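Slide 4. Working rules for shared bench areas

Good morning. Esperanza Lindgren has asked me to cover the two rules that changed at Odley in May.

The first concerns cables. Every cable that crosses a walkway must be tied or covered before any arm is powered. The Brannigan audit reviewed 100 bench sessions, and 82 met this rule. 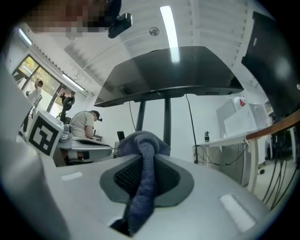 The second concerns people. An operator wearing a headset may not work alone. A second person must be within reach of the stop button and must stay there until the arm is at rest.

Pause for questions. If asked about Drokix benches, state that the same rules apply.

Supervisors are to sign the revised sheet by Tuesday.

Contact: Odley Safety Office | Back to top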